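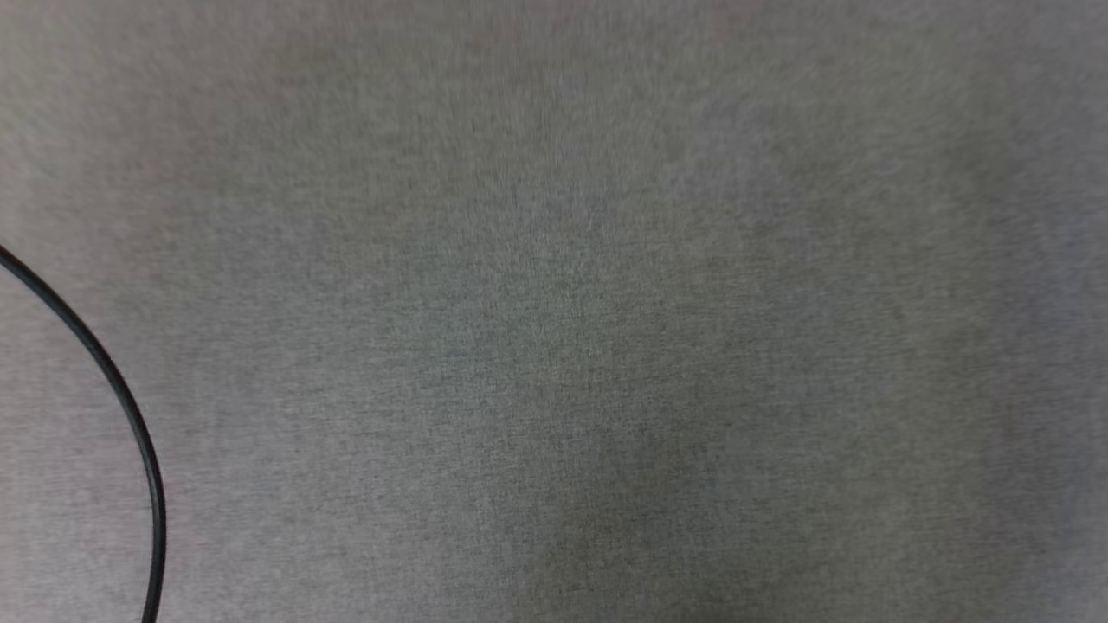 Plakura Opens Tremongate Workshop for Cable-Handling Demonstration

TREMONGATE, September 10, 2019 – Plakura, a developer of robot software for light assembly, will hold an open day at its Tremongate workshop later this month. Visitors will be able to watch the company's two-armed robot pick up, straighten and route thin cables, and to talk with the engineers who work on it.

Loose cable is one of the harder things to hand to a machine. A metal bracket keeps its shape from one minute to the next, and a robot can be told where to find it. A cable bends differently each time it is put down, and it moves again when one end is lifted. Many plants still route cables by hand for this reason, even on lines where most other steps are automated.

The demonstration covers three tasks. In the first, the robot finds a single black cable lying on a gray work surface and picks it up near one end. In the second, it pulls the cable through a row of open clips. In the third, it plugs the cable into a small housing made by Seok, a supplier of electrical enclosures that has worked with Plakura since June. Each session lasts 90 minutes, including time for questions.

"We are showing the work at the stage it has reached," said Berhanu Worku, head of engineering at Plakura. "Picking up the cable is in good shape. The clips go well most of the time. Plugging in is the part we are still working on, and visitors will probably see it miss. When that happens we leave the robot running and let it try again, the same way we do on any other day."

The software, named Nondus, uses cameras to follow the line of a cable and choose a place to grip it. It does not need a drawing of the cable or a fixture to hold it in place. Plakura's engineers train it by guiding the arms through a task by hand and then letting the robot repeat the task with the cable laid down in a new position. Visitors who would like to try guiding the arms can sign up for a turn when they arrive.

Nicanor Espinoza, who manages the Tremongate site, said the open day is meant mainly for people who run or plan assembly lines. "They ask different questions than other engineers do," he said. "They want to know what happens when the cable is a little stiffer than last week's, or when someone changes the lights. We would like to hear those questions now, while it is still easy to change things."

Visitors are welcome to bring a sample cable. Samples should be no longer than 3 feet and should not be connected to a battery or power supply. The engineers will try as many as time allows at the end of each session. Results with visitors' samples will not be recorded unless the owner agrees.

Each session is limited to 14 people. Visitors must be at least 17 years old and should wear closed shoes. Long hair must be tied back for anyone taking a turn with the arms. Safety glasses will be provided at the door. The workshop is on the ground floor and has step-free access from the parking lot.

There is no charge to attend, but registration is required. Session times and the registration form are posted on the Plakura website. Companies that want to discuss a particular cable or connector can ask for a separate meeting with the engineering team on the same form.

About Plakura

Plakura develops software that helps robots handle flexible parts, including cables, hoses and cords. Its engineering team and test workshop are based in Tremongate.

Press contact

Members of the press who wish to attend a session or film the demonstration should contact Nicanor Espinoza at the Tremongate office before registering.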